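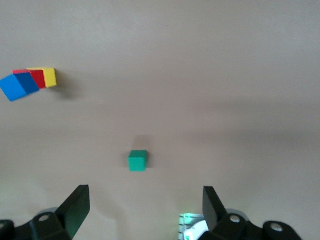

에스콜라 접이식 좌식 테이블, 반년 쓰고 적는 후기

작년 9월에 들인 좌식 테이블 이야기를 이제야 씁니다. 사고 나서 일주일 만에 쓰는 후기는 저도 많이 읽어 봤는데, 테이블이라는 물건은 국물도 한 번 엎어 보고 이사 비슷한 것도 한 번 치러 봐야 할 말이 생기더라고요. 그래서 미루고 미루다가 오늘, 2022-03-28, 아이 낮잠 시간에 노트북을 펴고 앉았습니다. (물론 그 테이블 위에서요!)

원래 저희 집에는 결혼할 때 장만한 큰 교자상이 있었습니다. 튼튼하기로는 따를 상이 없었는데 너무 무거워서, 한번 펴면 며칠이고 거실 한가운데에 그대로 두게 되는 게 문제였어요. 밥도 거기서 먹고 빨래도 거기서 개고 아이 블록놀이도 거기서 하고, 그러다 보면 저녁 차릴 때마다 뭘 한참 치워야 했지요. 남편은 식탁을 사자고 하고 저는 바닥 생활을 포기 못 하겠다고 해서 꽤 오래 옥신각신하다가, 가볍게 접히는 좌식 테이블을 하나 들이는 걸로 결론이 났습니다.

후보는 셋이었습니다. 위벨, 오두스, 그리고 에스콜라. 위벨은 다리 모양이 참 예뻤는데 상판에 광이 너무 돌아서 거실 등 아래에서는 눈이 부실 것 같았고, 오두스는 값이 착한 대신 접었을 때 두께가 제법 나가서 저희 집 소파 뒤 틈에 안 들어갔습니다. 그 틈을 줄자로 세 번은 쟀을 거예요. 에스콜라는 길이 131센티, 폭 71센티, 높이 32센티짜리로 골랐고, 색은 회색 도는 베이지로 했습니다. 흰색하고 마지막까지 고민했는데 지금 생각하면 이 색으로 하길 참 잘했어요.

배송은 세르키나흐라는 업체에서 해 주셨습니다. 오시기 전에 전화도 주시고 현관 안쪽까지 들여놓아 주셔서 고마웠어요. 다만 상자 모서리에 들어 있던 스티로폼이 부서져서 온 집 안에 알갱이가 날렸습니다. 청소기를 두 번 돌리고도 한동안 양말에 붙어 나왔답니다. 조립은 할 게 거의 없고, 다리 끝에 고무캡 네 개만 끼우면 됩니다. 설명서 글씨가 어찌나 작은지 저는 휴대폰으로 찍어서 확대해 가며 읽었네요.

상판부터 말씀드리면, 무광이라 손자국이 덜 보입니다. 김치찌개 국물은 바로 닦으면 흔적이 없고, 카레는 한 시간쯤 모르고 두었더니 노란 기가 남았는데 베이킹소다를 개어서 살살 문지르니 며칠 사이에 빠졌습니다. 뜨거운 냄비는 꼭 받침을 쓰고 있어요. 설명서에도 그렇게 하라고 되어 있고, 저도 굳이 시험해 볼 배짱은 없습니다. 크레파스는 물티슈로 거의 지워지는데 사인펜은 좀 끈질깁니다. 식당에서 쓰는 것 같은 얇은 비닐보를 깔까 하다가, 그러면 무광을 고른 보람이 없어서 그냥 씁니다.

높이는 취향을 좀 탈 것 같아요. 저는 키가 작은 편이라 방석 하나 깔고 앉으면 밥 먹기에 딱 좋은데, 남편은 무릎이 상판 밑에 닿는다고 늘 다리를 옆으로 빼고 앉습니다. 노트북을 두 시간 넘게 하면 저도 허리가 뻐근해지고요. 재택근무용으로 생각하시는 분이라면 좀 더 높은 걸 보시는 편이 나을 듯합니다. 대신 아이가 바닥에 앉아 놀거나 서서 놀거나 둘 다 편해 보여서, 저희 집에서는 사실상 아이 책상이 되었습니다.

접는 부분은 칭찬 반, 불평 반입니다. 처음 두어 달은 다리가 뻑뻑해서 엎어 놓고 양손으로 힘을 줘야 했어요. 손가락 끼일까 봐 아이는 저만치 보내 놓고 접었습니다. 겨울쯤부터 길이 들어서 이제는 한 손으로도 되는데, 그만큼 헐거워진 건 아닌가 싶어 가끔 흔들어 봅니다. 아직 삐걱거리지는 않아요. 고무캡은 하나가 두 번이나 빠져서 소파 밑에서 찾았습니다. 여분을 하나만 넣어 주셨으면 참 좋았을 텐데요. 고객센터에 문의했더니 낱개로는 안 팔고 네 개 묶음으로만 판다고 하셔서, 그냥 양면테이프를 조금 감아 끼워 두었습니다.

설날에는 어른들이 오셔서 교자상을 다시 꺼내 옆에 붙여 썼는데, 높이가 살짝 달라서 전 접시를 경계에 놓을 때마다 조심해야 했어요. 두 상을 이어 쓰실 계획이면 지금 쓰시는 상 높이를 먼저 재 보세요. 저는 소파 뒤 틈만 열심히 재고 그건 생각도 못 했습니다.

상품평을 보니 그새 1261개나 달렸던데, 가운데가 휘었다는 글이 종종 있어서 저도 긴 자를 대 봤습니다. 저희 것은 아직 반듯합니다. 무거운 걸 올려 둔 채로 오래 두지 않고, 밤에는 되도록 접어서 세워 두는 편이에요. 귀찮은 날은 그냥 자고요.

별점은 다섯 개 중에 네 개 드립니다. 하나는 고무캡 때문에 뺐어요. 친정에도 하나 놓아 드릴까 하는데 엄마는 벌써부터 둥근 상이 좋다고 하시니, 둥근 걸로 사게 되면 그 후기도 여기에 올려 보겠습니다.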